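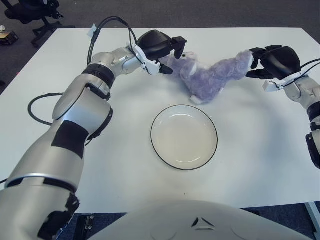

Gripper trials FAQ

Home | Trials | FAQ | Contact
2 min read

What are you testing?
Two-arm holds on a plush toy. Black fingers both sides, Belay controller vs Tekix. Same arms, same table.

Why plush?
Soft, saggy, fur hides the finger tips. Hard parts were too easy – both controlers passed in December.

Where do they grab?
Depends on the run. One end each, or up by the heads. 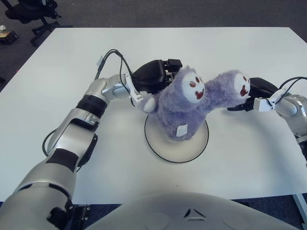 How many holds per controller?
221 on Belay, 151 on Tekix so far. Ayana Gashaw is still runing the rest.

Recent
Rungate wrist bracket notes
Skitex finger pads, first try
Cable routing over the wrist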